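Kindent Community Kitchen
Progress report to the Koltberg Fund
April 3, 2020

Period covered

This report covers the second half of the grant year, up to the end of March. It follows the headings in the grant agreement. The financial return has been sent separately on the Fund's own form.

Summary

The kitchen was open for lunch as planned until the middle of March, when we stopped serving at tables and moved to meals left on the doorstep. Before the change we were cooking about 200 meals a week. The work on the building is finished apart from the items listed further down. The cookery course for adults was paused part of the way through and its remaining sessions are still owed to the people who signed up.

Lunches

The menu stayed simple: a soup, a main dish with and without meat, and a pudding. Soup remains the cheapest thing we make and the one most often asked for again. We tried a quinoa stew from the Ccori recipe leaflets in the winter and it was popular enough to keep on the list. Fish pie was dropped. It cost too much and did not hold its heat well before serving.

Most people who come to lunch live within walking distance. In the last report we said we wanted to reach more people from the Jekden estate, which is on the far side of the main road. A later lunch sitting was tried for this and it helped a little, mainly on dry days. The crossing is still the main problem and we have written to the council about it.

Doorstep meals

Meals are cooked in the morning, chilled, and taken out in the early afternoon with a label giving the contents and how to heat them. Drivers knock, step back and wait for the door to open. The round is split into three routes, with Jekden now a route of its own. Several households there had never used the kitchen before, so in that respect the new arrangement has done more than the later sitting did.

The cost per meal has gone up. Containers are the largest part of this – we had been using plates – and fuel is the rest. We have covered it so far from the line for course materials, as agreed with the Fund by telephone. We would like that change confirmed in writing.

Building and decoration

The walls were the largest single item in the capital part of the grant. Bare plaster had been marked by steam and was hard to keep clean, and tiling was chosen over paint after both were priced. The pattern came from a supplier's standard range and needed no special order. Fitting took six days longer than quoted, as one wall had to be made level first. The extra labour was met by the contractor.

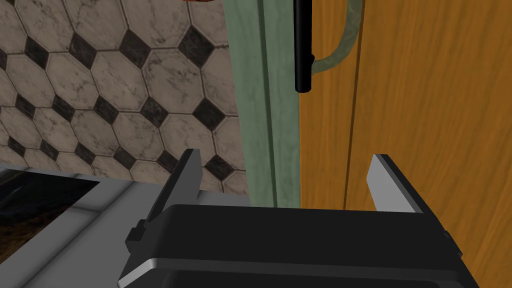
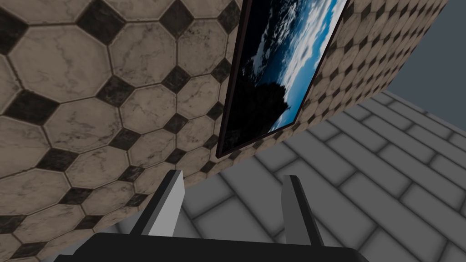 Large pale octagons with small dark squares set between them, in the second picture.

Work still to be done

The outside step needs a handrail. The extractor fan works but is noisy and the fitter has agreed to look at it when visits are possible again. The store room shelving was delivered in the wrong depth and has gone back. None of this stops us cooking, and none of it will need more money from the capital grant.

Cookery course

The course was planned as two blocks for adults cooking on a small budget. The first block ran in full. The second stopped after three sessions. We had 36 places over the two blocks and all were taken up, with a short waiting list for the second.

People told us the sessions on using up leftovers and on cooking dried beans were the most useful. The session on bread was enjoyed but few have baked at home since, mostly because of the cost of running the oven. We would replace it with flatbreads cooked in a pan if the course is offered again.

Requests to the Fund

We ask that the unspent part of the course budget be carried over so that the second block can be completed at a later date. We also ask for written agreement to the use of course materials money for containers and fuel, as set out under doorstep meals.

The next report is due at the end of the grant year. If doorstep meals are still running then, we will report the figures for each route separately.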